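What to do when one arm stops and the other keeps going

If you run a two-arm tabletop setup long enough, you will meet this fault sooner or later. One arm stops dead with its gripper open, the other goes merrily on with its half of the job, and you sit there wondering which of them to believe. Ours did it twice in April, and I lost most of an afternoon to it before I learned to slow down and go in order.

Start with your hands off the table. Stop the task in software and wait for both arms to hold still. If one of them has something in its gripper, support the object before you cut the servo power, or it will drop along with the arm. We chipped a dish that way, and I still feel bad about it.

Next, with the power off, follow the cable from the wrist all the way back to its board, running your fingers along it as you go. Pay attention to the loop behind the gripper, where it bends the most on a long reach into the bin. 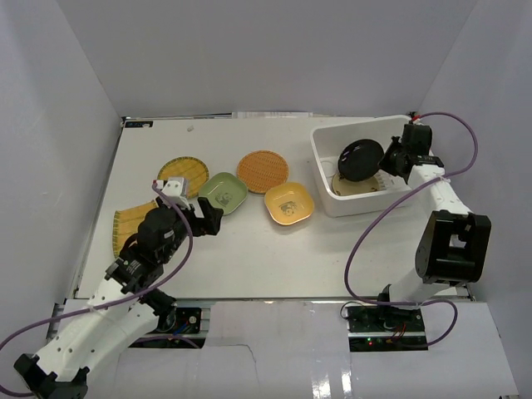
Sowmya Salian wrote in to say that on her table the cable was fine and the trouble was a servo plug at the elbow, backed out just far enough to lose contact when the arm stretched. She would check every plug before touching the cable ties, and I think she's right — it takes a minute and costs nothing.

Once the plugs are pushed home, power up one arm at a time and read the error log. Ours showed 399 dropped messages, nearly all from a single joint. Move that joint slowly through its range 20 times with the gripper empty. If the count climbs, swap the cable and try again.

Only then bring the second arm back in. And please set the software so that a fault on either arm stops both of them! I should have done that on the first day.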